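April, late, tea going cold next to me

My wrist hurts! I'm writing this left-handed on the couch with a bag of frozen corn on the other one, so if I can't read it back next year, that's why. Long day of fly swatter. I never thought I'd write that sentence about a job I went to school for, but there we are, I spent the whole day teaching an arm to handle a fly swatter and I'm going back tomorrow to do it again.

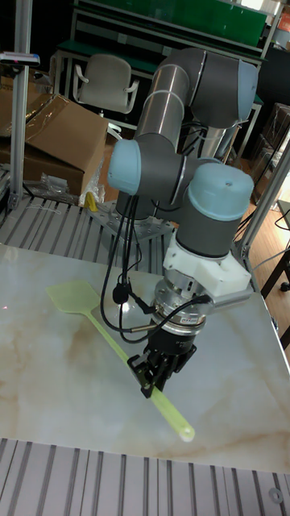
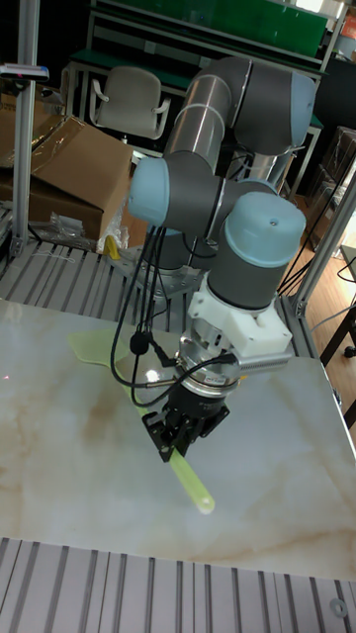
The way it goes is that I sit off to the side with the hand controller, and whatever my hand does, the arm does, a tiny bit behind me. Squeeze the trigger and the fingers close. Let go and they open. You do the whole task start to finish, press the pedal, and that's one demo saved. Then you put the swatter back somewhere a little different and go again. Sebastian (the program, I mean, we all talk about it like it's a guy) is supposed to learn from all of those what a person would do, and then do it with me out of the chair.

We're at 921 good ones as of tonight. Rosalinda wants 2677, a number she got out of some spreadsheet and won't round for anybody. I asked if 2650 would be so terrible and she gave me the look over her glasses. Okay, 2677 it is.

What gets me is how bossy that handle is. It's long and it bends, and if I grab it too far from the head the whole thing swings around when I lift, and then I'm chasing it with my wrist cranked over like I'm pouring from a very heavy pitcher. Grab it too close to the head and there's no reach left for the swat. I found a spot I liked by mid-morning and got greedy and did maybe an hour all from that same spot, feeling like a genius, and then Dindo looked over the playback and pointed out that I was teaching it exactly one grab. He was right, darn it. If I only ever show it the easy one it won't know what to do when the swatter's lying some other way. So after lunch it was all ugly starts. Head turned away from me, handle pointing at me, handle pointing at the base, and once flipped over completely, and I hated every minute.

I also have to stop apologizing to it. I bumped the tabletop on a bad approach, the arm went into its safety stop, and I said "oh, sorry, sorry" out loud, with Dindo standing right behind me with his sandwich. I'm going to hear about that through summer.

The force readings were kind of wonderful, though. When I did the tap slowly, with a bit of a roll at the end, the curve came up in this smooth little hill, and when I was tired it looked like a row of broken teeth. You can see my whole mood in there! Around four o'clock I could tell from the plots that I needed a snack before I'd figured it out myself. Rosalinda says the teeth ones go in the discard pile and the hills stay, and I tossed 60 of mine without a fight. A couple of them I'd have liked to argue for.

We ran a short trial before going home, using last week's training, so none of today's is in it. It did seven tries. The first couple, it came down over the handle, hovered, thought about it, and went back up. Just like me when I'm second-guessing! It has my hesitation! I do this little pause right before I close the fingers, I never knew I did it until I saw a robot doing it back at me. Then on the fourth it took hold and lifted it clean and we all yelled. The rest were so-so. One I don't want to talk about.

So tomorrow I'm going to try and cut the pause. Come down, close, go. Dindo thinks the pause might be doing some good, that it gives the arm a moment to settle, and he wants half with and half without so we can compare. I said fine, as long as he drives the half with. He's never sat in the chair longer than twenty minutes, let's see how his wrist likes it.

The Clinedlow people are calling in the morning about the next object, and I'm voting for something stiff. A wooden spoon. A ruler! Rosalinda mentioned a feather duster and I pretended I didn't hear.

Walked home by Waselside because the bus from Grondamley was packed, and it was still light out, and I caught myself opening and closing my fingers on nothing the whole way down the hill. Need to buy a wrist brace. Also eggs, and call Mom back before she calls me.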